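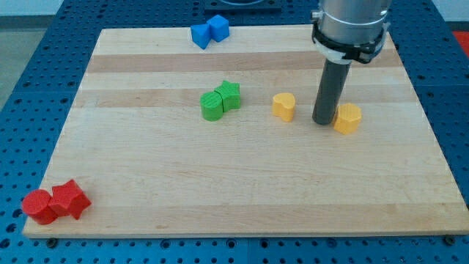 Home Talks Workshop Notes Contact

Jong-dae Yoo
December
6 minute read

Sorting by color, and why I keep coming back to it: my notes for the Horkness evening

(Start without slides. Wait for the chairs to stop scraping.)

Hi everybody, thanks for coming out. I'm Jong-dae, I make small blocks and the boards they sit on, and I've been asked to talk for half an hour about color matching, which is a thing I can do for a lot longer than that if you let me. So please, somebody at the back, wave at me when it gets to 7:30.

I want to start with the simplest job you can give a person with a handful of blocks. Put the ones that go together, together. That's it, that's the whole instruction. And what I love is that it doesn't say what "together" means! With my blocks you've got color and you've got shape, and the two pull against each other. A green cylinder and a green star are a pair if you're thinking color. If you're thinking shape they have nothing to do with each other, and the cylinder goes off to look for some other round thing.

(Hold up the green star and the green cylinder. Pass them around. Get them back this time.)

Little kids will often pick one rule and then drop it halfway. I had a boy at the Kadow library table who did the blues, did the greens, and then put the yellow heart next to a red one because "those two are nice." I couldn't argue with him. I wrote it down.

OK, so, the pieces themselves. They're printed, and if you run a thumbnail over the top you'll feel the ridges. I used to sand those off. I spent a whole winter sanding, 318 pieces, my kitchen was a disgrace, and then I put the sanded ones and the rough ones out on the same table and people kept reaching for the rough ones. They catch the light a bit and they're easier to hang on to. So I stopped sanding, and I got my kitchen back.

(Pause for the sanding joke. If there's no laugh, keep moving.)

Colors. I've had the most trouble here. My first set had a teal and a blue in it, and under the lights in the Weerasinghe hall you could not tell them apart, I couldn't do it and I made the things. Now I stick with strong plain colors, a proper royal blue, a bright green, a warm yellow. Before I settle on a new one I put it on the board at breakfast and look at it again at 9 p.m. under the worst bulb in the house. If I hesitate, it's out.

I should say something about people who don't see color the way I do, and I'll be asked anyway. Shape helps a lot. If every color also had its own shape you could do the whole thing in gray. But then you've lost the tug between the two rules, and that tug is my favorite part. I go back and forth. At the moment I make both kinds of set and let people choose.

(Skip this next bit if we started late.)

The board! I get more questions about the board than anything else. Mine are pale wood, strips glued up side by side, and I like a plank with some darker grain in it. The grain does a funny thing. Put a board with a couple of dark bands in front of people and plenty of them will start lining things up on the bands. I never told them to. I tried a plain white board for a month and the piles got sloppier, everything drifted to the middle. I've gone through 35 boards now and the stripey ones are the ones I keep.

Fix it down if you can. A board that slides is miserable, you nudge one heart and the whole arrangement shuffles over. I used clamps for years and I knocked my knuckles on them every single session. Bolts near the corners are much kinder.

Spacing, quickly. Leave bare wood between the pairs. People will shove everything up close because they think they're saving room, and then a pair turns into a clump and you can't see what they decided. I ask for a hand's width. Inside the pair, touching is great, push them right up against each other. It doesn't matter if they're crooked. I used to straighten them when folks weren't looking and my friends at Vokusex caught me at it, so I've quit (mostly).

(Show the notebook here. Page 81, the one with the coffee ring.)

I've got 322 finished layouts drawn in this book, and you're welcome to flip through it during the break. Look for the ones where somebody started with the far edge of the board and worked back toward themselves. I started doing it that way too after drawing a few of those, and my sleeves thank me.

Right, your turn. There's a tray at each table. Don't talk to your neighbor about the rule until you've both finished, and please leave your layout where it is when you go get coffee, I'd like to walk around and draw them.

(Pencils are in the blue tin. Put the heart back in its bag before leaving.)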